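# Handover

Dirk Wiegand had written the task sheet before he left, and it ran to half a page. Lift one egg from the grey plate. Put it on toast. Leave the cubes where they are. Repeat until there were 400 good runs, then send the lot to MacAulay.

Lawal Anozie took over at run 199. He read the sheet, signed it, and sat down at the leader arm.

The leader was a light copy of the working arm, with a trigger in place of the gripper. Whatever the leader did, the follower did a moment later. Flota, who made the pair, gave the delay in the manual and advised new operators to ignore it. Lawal found that he could ignore it above the table but not within a finger's width of a plate. Down there he moved, waited, and moved again.

Wiegand's runs were on the drive. Lawal played back a dozen of them to learn the house style. They were quick. Wiegand came in from the right every time, low, with the fingers already part open, and he closed on the egg without stopping to check his height. On the joint plots the closing showed as a single clean step. There was one oddity. Before each lift, at the same point on the approach, the wrist turned a few degrees anticlockwise and turned back.

Lawal looked for a reason. The turn cleared no obstacle. It did not improve the wrist view, and it cost a fraction of a second each time. He checked the calibration log and found nothing there either. He wrote "wrist turn, see DW" on the task sheet and began.

His first run failed. The lower finger caught the plate rim and the force limit tripped. On the second he came in too high and closed on air. The third was good, though slow, and he marked it so.

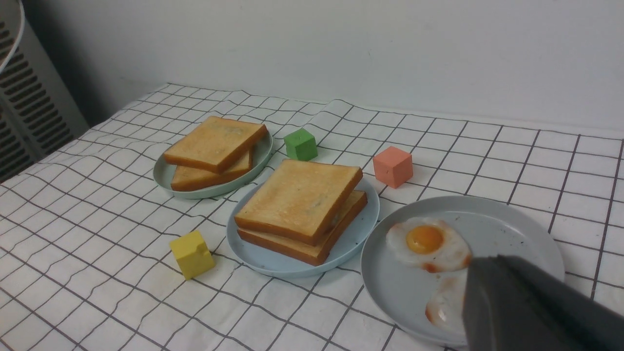
## Run 288

By the end of the first week he had stopped looking at the leader at all. He watched the wrist view, let his hand find the height, and used the lines on the cloth to judge how far he had come. The blue plate gave him his lateral position. The yellow cube told him when he had drifted, and he drifted less each day.

Boren trained a trial policy overnight on what there was. In the morning Lawal put the arm under its control and stood by with his hand on the stop.

It came in from the right, low. At the usual point the wrist turned anticlockwise and turned back. Then it slowed, almost to a halt, and went down to the egg in short stages: a movement, a wait, a movement. The approach was Wiegand's. The descent was his own. The join between them was plain on the velocity plot, and he printed it.

He rang Wiegand that afternoon.

"The wrist turn," Lawal said. "Before the lift."

"What wrist turn?"

Lawal gave him the joint and the angle. He could hear Wiegand moving about at the other end.

"I had a bad elbow in July," Wiegand said at last. "I used to ease it off before anything fine. Is it in all of them?"

"All the ones I've opened."

"It's better now, the elbow."

"Do you want the runs taken out?"

"Does it lift the egg?"

"Yes."

"Then ask Boren."

Boren said to leave them in. The turn did no harm, and cutting them would put the count back by half. Lawal crossed out his note on the task sheet and wrote "known, keep" beside it.

He reset the table and took hold of the leader. On the next run, at the usual point on the approach, he felt his wrist begin to turn. He let it finish, brought it back, and went down to the plate.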